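# Questions we get about sorting and returning small boxes

Hello, and thanks for stopping by! This page grew out of the emails that land in the Vokomora inbox, mostly from people who have just joined the exchange and are standing over a pile of little cartons wondering where on earth to begin. Ming-te Chu answers most of them personally, and after typing out the same reply again and again she asked me to put it all in one spot.

**What counts as a small box?**

Anything you can pick up comfortably with one hand. We get a lot of plain white cartons with fine print on them, the kind that hold spare parts or household bits, and they're very welcome. If you need two arms to lift it, it belongs with the Hudus shelf people, who are lovely and have much more floor space than we do.

**Do I need to empty the box first?**

No, please leave it as it came! A closed box with its contents inside is so much easier for the next person than a loose part and a flattened carton. If the flap has torn, a bit of clear tape is fine, but try to keep it off the printing.

**How many bins should I set up at home?**

Start with 3. One for boxes you're keeping, one for boxes going back into the exchange, and one for the ones you can't identify yet (everybody has some, and mine is embarrassingly full). Longtime members sometimes go up to 9, and if you're that sort of person I salute you, but it's a lot to look after in the first month.

**Where should the bins go?**

On a table, if you can spare one, at a height where you can see down into them without bending. A light-colored top is nice to work on because small things that escape show up right away. We used to sort on a dark green card table and I still think about the screws we lost.

**Should I read the label before or after I put a box down?**

Before, every time. Hold it up over the bins, turn it until the print faces you, and then decide. Once a box is down among its neighbors you'll have to dig it out again to check, and fine gray print is hard enough to read as it is.

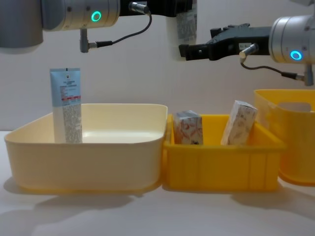

*A white box with small gray print, held up above the bins.*

**The print is too small for me. Any tips?**

Oh, I sympathize! Bring the box under a good lamp and tilt it a little, or take a picture with your phone and zoom in. If you still can't make it out, put it in the "can't identify" bin and send us the picture. Đồng and Gusik are the two catalogs we check first, and between them they cover almost 4000 items, so the odds are pretty good.

**Is there a limit on how much I can send in?**

The October intake takes up to 500 boxes from all members together, so if you've got a garage full, please write first and we'll work out a way to split it up. A shoebox's worth can come any time.

**When can I drop things off?**

Tuesday, any time after lunch. Ring the side bell and give us a minute, as it's a long hallway and we're usually in the back with the radio on.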